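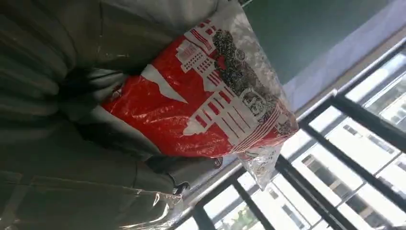

Notas de la ponente: Ngan-ling Yip
Jornada interna de embalaje, sala Neker
Envoltorio doble y relleno textil en la preparación de bultos

Imprimir esta página | Enviar por correo electrónico

APERTURA

Saludar. Decir el título una vez y pasar a la definición. No leer el programa, lo tienen impreso.

Llamamos envoltorio doble a la combinación de una bolsa impresa y una funda transparente exterior cerrada. La bolsa interior identifica y la funda protege la impresión. La charla trata de cómo se coloca ese conjunto en un bulto donde también viajan textiles gruesos: abrigos, mantas, colchas. No trata de artículos rígidos ni de líquidos. Si alguien pregunta por vidrio, remitir al módulo de Hsin-yi Lo, que va después de la pausa.

Aviso previo: los procedimientos son los del almacén de Himis. En Denero trabajan con cajas más bajas y parte de lo que sigue no les sirve tal cual.

BLOQUE 1. COMPORTAMIENTO DE LA FUNDA

Repartir las muestras antes de empezar a hablar. Una por mesa.

La película transparente no se adapta al contenido. Arruga, retiene aire y deja un sobrante en uno o varios lados. Ese sobrante hay que contarlo como volumen. En la ficha antigua se medía solo la bolsa interior, y los bultos salían con la tapa forzada. Desde octubre se mide el conjunto completo, con el sobrante plegado hacia atrás.

Tres comprobaciones antes de meter nada en la caja:

- Cierre. Recorrer la soldadura o la solapa con el pulgar en toda su longitud. Si cede en algún punto, se sustituye la funda. No se repara con cinta.
- Aire. Presionar con la mano plana desde el centro hacia los bordes. En una funda sellada el aire no sale, se desplaza. Interesa saber adónde va, porque ahí empujará cuando se cierre la caja.
- Impresión. Se revisa a través de la funda, sin abrirla.

Insistir en la última. Los reflejos del plástico engañan. Una superficie roja brillante bajo película transparente parece mojada aunque esté seca, y en las incidencias del año pasado hay devoluciones anotadas como «humedad» que no lo eran. Regla: cambiar el ángulo de la luz. Si el brillo se mueve con la lámpara, es reflejo. Si queda en su sitio, se aparta la pieza y se toca con papel absorbente.

Con diseños de mucho detalle (edificios en línea fina, tramas de puntos, bandas diagonales) el arrugado de la funda corta las líneas y dificulta ver si hay un roce real. En esos casos se alisa la zona con dos dedos y se vuelve a mirar. No frotar con tela.

Pausa para que manipulen la muestra. Recogerlas al terminar el bloque; la vez anterior faltaron piezas para el ejercicio final.

BLOQUE 2. EL TEXTIL COMO BASE

Un textil grueso y blando hace de base aceptable con una condición: que los pliegues corran en una sola dirección. Los pliegues cruzados crean picos, y el pico marca la bolsa.

Procedimiento:

1. Extender la prenda o la manta en el fondo de la caja, con las cremalleras, los botones y las etiquetas duras hacia abajo.
2. Peinar los pliegues con el canto de la mano hasta dejarlos paralelos al lado largo.
3. Comprobar con la palma. No debe notarse ningún bulto duro.
4. Apoyar la bolsa con la cara impresa hacia arriba.

Sobre la orientación: la diagonal es admisible. Se usa cuando la bolsa es más larga que el ancho útil de la caja y no conviene doblarla. El inconveniente es que deja dos esquinas triangulares sin ocupar. Se rellenan con textil menudo (calcetines, paños, gorros), nunca con la propia cola de la funda. Una cola arrugada y metida a presión en la esquina actúa como muelle.

Comentar el asunto del color. Los textiles oscuros sueltan pelusa y la funda la atrae por carga estática. No daña nada, pero en una película transparente se ve mucho y el destinatario lo interpreta como suciedad. En Himis se pasa el cepillo adhesivo por la prenda, no por la funda. Pasarlo por la funda aumenta la carga y empeora el resultado.

Si preguntan por los productos antiestáticos: se probó el de Agbeko. Deja un velo blanquecino si se aplica en exceso. No está incorporado al procedimiento.

BLOQUE 3. COMPRESIÓN Y CIERRE

Dato para la pizarra: llenado máximo del 65 % de la altura de la caja antes de colocar la capa superior. El resto lo ocupa la manta de cubierta, que recupera volumen por sí sola. Quien llena más obtiene una tapa abombada y un rebote en la cinta.

Dibujar el corte de la caja: base textil, bolsa, relleno de esquinas, manta de cubierta. Son 4 capas. El orden no se altera. Poner la bolsa sobre la manta de cubierta porque «así se ve al abrir» es el error más repetido del turno de tarde; el filo del cúter llega antes que la vista.

Límite de apilado dentro de una misma caja: 2 bolsas, con textil entre ambas. Película contra película resbala y las piezas acaban en el mismo lado. En pruebas de mesa basta inclinar la caja para comprobarlo. Hacer la demostración si queda tiempo.

No aspirar el aire del conjunto con bomba. La bolsa impresa se pliega sobre sí misma y las marcas sobre zonas de tinta plana no siempre desaparecen. La bomba queda reservada para los textiles sueltos, y en ese caso se anota en la etiqueta para que en destino los abran primero.

EJERCICIO

Por parejas. Material en cada mesa: caja, manta, bolsa con funda, textil menudo, cepillo adhesivo. Montar, cerrar, girar la caja sobre cada cara y abrir. Se valora lo siguiente:

- la bolsa conserva la orientación inicial
- la cola de la funda sigue plegada detrás
- ninguna esquina presenta hueco
- la cara impresa no tiene marcas nuevas

Pedir a una pareja que deje la cola suelta a propósito y comparar su caja con las demás.

PREGUNTAS PREVISTAS

¿Se puede retirar la funda para ganar espacio? No. La funda forma parte del artículo mientras el cliente no indique lo contrario por escrito.

¿Qué se hace si la funda llega rota del proveedor? Se fotografía, se anota y se sustituye por otra del mismo tamaño o de uno superior. Una funda justa se abre por la soldadura.

¿Sirve el papel de seda como separador? Sí, entre textil y funda. Ocupa poco y reduce la pelusa. Lo que no hace es amortiguar.

¿Y las prendas con relleno de pluma? Valen como cubierta. Como base ceden demasiado y la bolsa se hunde por el centro. Falta medirlo con relleno sintético; Hsin-yi Lo tiene las cajas de prueba pendientes de abrir.

CIERRE

Recordar que la ficha nueva sustituye a la anterior en todas las mesas y que la antigua es válida hasta el 31 de diciembre de 2018, solo para pedidos ya abiertos. Recoger cepillos y cajas. Dejar las mantas dobladas en el carro, con los pliegues en el mismo sentido.

Este sitio utiliza cookies propias para recordar sus preferencias de lectura. Aceptar | Configurar

Contacto | © Himis, Formación interna | Volver arriba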